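Trusar opens its doors, and its fruit bowl

Visitors to the Trusar workshop in February will get nine minutes each with a pair of robot arms and a quantity of toy food. The open day starts at 10 am, and 375 places are on offer, free of charge. Sandwiches are real and cost extra.

The demonstration, named Jomisik after a long meeting, asks two arms to handle plastic groceries at a wooden table.

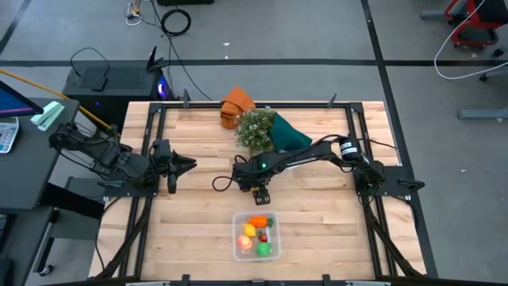

Lurdes Amaral wondered whether her children might be allowed to have a go, and whether the arms would mind being beaten. They may, and the arms have raised no objection.

Sessions run in groups of 40, with a short talk beforehand on how the arms are taught and a longer one afterwards for anyone who failed to escape. Questions about jobs, the future and the price of parking are all welcome.
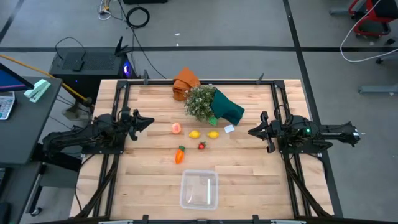 Trusar has spent three years on grasping, a skill most toddlers pick up between naps. Progress is steady – the company prefers that word to "slow". A strawberry, a carrot and a pair of lemons offer quite different shapes to get hold of, and visitors will be invited to choose which the arms should try first.

"We did consider a dance routine," said Benvinda Quintela of Trusar. "Then we saw the insurance form."
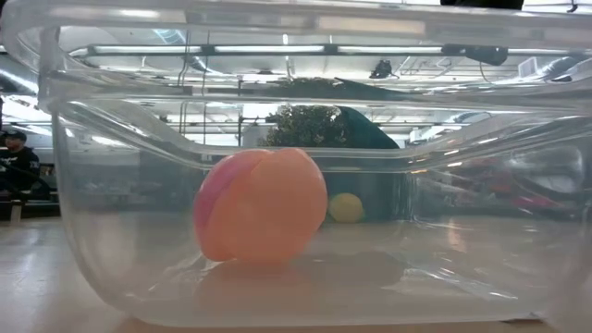

Peach and lemon in the tub at the Trusar workshop.

Places can be booked through the Trusar front desk until noon on the day before.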